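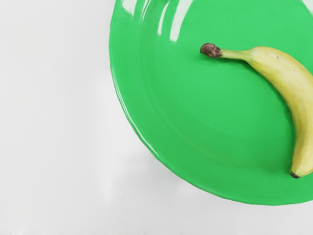 Home Tickets Known issues Guides Log in

April - posted by Kitchen Systems, Ruawai site

Labels printing with the ingredients line missing, Pinent printer at the packing bench. Status: closed, watching it

Picking this up from the early shift. Ticket as logged: "labels come out fine then not fine, bottom half blank, sometimes the price is on top of the name". Affects the packing bench printer only. Office printer ok. The one by the cold room ok as far as anyone has said.

Setup for whoever reads this later. Menu items live in Trendine. Trendine sends the label job to the little print service on the bench PC, print service sends it to the Pinent over USB. Label stock comes from Kasitz, the white matte ones. Template is "Pack lunch v3", the one with the allergen box at the bottom.

Why it's urgent: allergen box is in the half that goes blank. Can't send lunches out like that. Bench is handwriting the allergens for now and a second person is checking each one against the sheet. Slow, and they are not happy about it. Fair enough.

6:40 am
Got to the bench. Printed a test from the printer's own menu (hold feed, let go when it blinks). Perfect. All the way to the bottom edge, nice and dark. So head is probably fine, ribbon probably fine.

Printed a fruit pot from Trendine. Fine.
Printed chicken wrap from Trendine. Blank from the ingredients down.
Printed fruit pot again. Fine.
Chicken wrap again. Blank again.

So not random like the ticket says. Item dependent. Asked the bench if the short ones are always ok and got a shrug, then "yeah maybe".

6:55 am
Cleaned the head anyway. Wipe, let it dry, close. No change. Ribbon reseated, it had a small crease on the left but the crease isn't where the blank is. No change.

Swapped USB cable with the one from the office printer. No change. Put it back.

7:10 am
Restarted the print service. First chicken wrap after restart came out RIGHT. Thought that was it. Second one blank. So restart buys you one good label. Tried it again to be sure, same thing, one good and then blank.

Note for the bench: please don't restart it over and over to get your one good label. Somebody had clearly been doing this, the service log is full of it. It leaves old jobs sitting in the queue and they come out later on the wrong lunch. That is likely the "price on top of the name" part of the ticket, two jobs landing on one label.

7:20 am
Cleared the queue by hand. Stop service, delete everything in the spool folder, start service. Overprinting has stopped. Blank half has not.

So two problems. Stuck jobs (people restarting mid print) and the blank half (unknown).

7:35 am
Looked at label length. Print service says the label is 100 long. Held a Kasitz label against the ruler and it's 100 millimeters. Template says the same. All agree. Moving on.

Calibrated the gap sensor anyway, it fed 3 labels and stopped on the gap like it should. No change to the blank.

7:50 am
Stopped for the delivery door, the handheld wouldn't pair. Separate ticket.

8:30 am
Back. Tried the template instead of the hardware. Copied Pack lunch v3, took the ingredients field out, printed chicken wrap. Allergen box prints! Put the ingredients field back in, allergen box gone. So the ingredients field is choking on something and everything after it on the label gets dropped.

Length? Counted the characters in the wrap ingredients, paste into a blank doc and look at the bottom. Over 300. The field limit in the print service is 300. Fruit pot is way under.

Found the longest item that prints properly, it's the lentil salad, just under the limit. Found the shortest that doesn't, the egg roll, just over. Good enough for me.

Trendine itself has no limit on ingredients that I can find. Screen preview shows the whole thing, allergen box and all, so anyone checking on screen sees a perfect label. That's the nasty part.

8:45 am
Why now though. Wrap has been on the menu for ages. Asked the office. Answer: supplier sheets were re-entered last Friday with the sub-ingredients spelled out in brackets (flour (wheat, calcium, iron, etc)). So a bunch of items got longer all at once. Matches when the bench says it started.

Also explains why only this printer. Office and cold room ones don't use v3, they use the small template with no ingredients on it.

Doesn't explain why the first one after a restart works. My guess is the service loads its settings after the first job goes through, so job one has no limit. Haven't proved it. Not going to chase it today.

9:05 am
Fix tried 1: raise the limit in the print service settings file. Saved, restarted, no change after the first label. Checked the file and it had gone back to the old value. Print service overwrites it from Trendine on start.

Fix tried 2: found the same setting in Trendine. Admin, Output, Devices, pick the bench printer, Advanced, "Max field length". Greyed out. Needs the site admin login, not the kitchen one. Asked the office for it, waited.

9:40 am
Got the login. Changed the max length, saved. Restarted the service. Printed chicken wrap. Good. Again. Good. Again. Good. Left it a few minutes, again, good.

BUT the text is now longer than the box, so the last line of ingredients runs into the top of the allergen box. Readable, but not great, and I don't want to hear that it's readable, it's allergens.

9:55 am
Edited the template. Ingredients font down one step, box made taller, logo made smaller to pay for it. Saved as Pack lunch v4. Printed the longest item on the whole menu (the club sandwich, naturally) and it clears the allergen box with a bit of white between. Had the bench read it out loud at arms length, no trouble.

Set v4 as default for the packing bench. Left v3 in the list but renamed it "DO NOT USE v3" becuase if I delete it the old saved menus throw an error. Found that out on the test menu.

10:15 am
Bench reprinted everything for the morning run on v4 and binned the handwritten ones. Checked each long item against the sheet with them. All matched. One mismatch that wasn't the printer - the tuna roll on the sheet had celery and Trendine didn't. Office has corrected Trendine, label reprinted.

10:30 am
Side issue raised by the bench while I was stood there. Banana is set up in Trendine as a packed item so it prints a full label every time somebody adds one to a tray. Nowhere to stick it. Changed banana to "loose, no label". Same for apple. Oranges were already right. Item pictures on the order screen were not touched, banana still has the green plate one.

If a loose item still prints a label for you, log out of the order screen and back in, it hangs on to the old item type.

Summary for the next shift

Cause of blank half: ingredients text over the max field length, service drops that field and everything below it with no error.
Cause of overprinting: jobs stuck in the queue from restarting mid print.
Changed: max field length in Trendine, template now v4, banana and apple set to loose.
Not changed: label stock, ribbon, cable, printer settings.

If it comes back

Print the fruit pot first. If that's bad too, it's a different fault, check head and ribbon.
If fruit pot is good and a long item is bad, check which template is picked. If it says v3, change it to v4.
If template is right, look at the max field length in Trendine. An update could put it back.
Don't restart the service with labels still coming out. Let it finish, then stop, clear the spool folder, start.
Do not trust the preview. Read the paper.

Still open

Asked Trendine support whether the service can throw an error when it cuts a field off. Got the auto reply. Will add here when they answer.

Would like the office to tell us before a big re-entry of supplier sheets so someone can print the long ones first. Mentioned it, no one said no.

Kasitz do a longer label in the same matte stock. Would let us put the font back up. Wouldn't fit the lid on the small pots though, so would need two rolls and somebody swaping them mid run. Parked.

2:20 pm
Added after lunch run. No blanks, no overprints. Bench says the new font is "fine". One label came out crooked, roll wasn't pushed all the way onto the spindle. Pushed it on. Fine since.

Closing this one. Reopen it if you see a blank bottom half again, don't start a new ticket - and keep the bad label, stick it on the side of the printer so I can see which item it was.

We use cookies to keep you signed in and remember your site. Accept Settings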